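Vercombe Recordable Buttons, Set of Five – Review

Reviewed by Cosimo Palumbo
Wednesday, November 1, 2023

Rating: 4 out of 5

The Vercombe set consists of five round push buttons, each with a colored dome on a black base. Pressing the dome plays back one recorded message. The colors in my set are green, blue, pink, orange and yellow. There is no central unit and no app. Each button works independently and can be given away, lost or replaced without affecting the rest.

I bought mine in two orders, the first for word practice at the kitchen counter and the second as spares. The comparison below is with the Clundus set, which I used for most of last year and which has a flat top instead of a dome.

Recording

The record switch is underneath, next to the battery door. Slide it over, hold the dome down, speak, let go. Maximum message length is 15 seconds, far more than a single word needs. There is a short dead period at the start of each recording, so a word spoken too early loses its first consonant. "Tiger" became "iger" twice before I learned to wait. The Clundus buttons beep when they are ready and the Vercombe buttons do not. A beep would fix this.

Playback is clear at speaking distance. With a tap running it is hard to make out, and there is no volume control. Sibilants are harsh. Low voices reproduce better than high ones – Mayu Yagi recorded the same five words on the same buttons and hers came out noticeably thinner than mine.

Press action

Travel is short and the force needed is moderate. The dome responds when pressed off center, down to a point near the rim where it tilts and may not register. This matters if the user is small or has limited hand control. A flat top is more forgiving at the edge, but a dome is easier to find by touch and easier to hit with a closed fist. The gloss finish shows fingerprints and picks up glare from overhead lights.
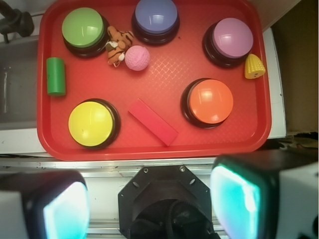

A tray is worth having. On a bare countertop the bases slide when pushed at an angle, and the four small rubber pads supplied in the box are too thin to stop it. A plastic tray with a raised rim limits how far they can travel, and keeps small toys from rolling off. I use the buttons for matching: a toy corn cob goes to the button that says "corn," the ball to the one that says "ball," and so on. Blocks are useful for shape words. Pick a tray color that contrasts with the objects. A red block on a red tray is harder to spot than a green one, and for some users that is a real obstacle.

Leave enough space between buttons for a full hand. Crowded together, two will go off at once, and the buttons have no lockout to prevent it.

Batteries and durability

Each button takes two AAA cells, not included. The battery door is held by a single screw that stays captive when loosened, a good detail. Messages are kept when the cells are removed. I left one button empty overnight and the recording was intact.

Ryota Sasaki keeps a tally for the sets in his classroom and had his most heavily used button at 1,187 presses when I asked. It was still working on its original cells. One of his others began double-triggering earlier than that, playing the first half of the word and then starting over. Mine have not done this.

The buttons are not sealed. Wipe them with a damp cloth and keep them out of the sink. The seam between dome and base collects crumbs, which can be removed with a dry toothbrush.

Compared with Clundus

Clundus is louder, has the ready beep and costs more. Its colors are duller, and the orange and red are too close to each other for sorting tasks. Vercombe is better on color separation, battery access and message retention. The two are close in height and will sit together on one tray.

Recommended for word practice, matching and simple choice-making indoors. For a noisy room, buy the Clundus set.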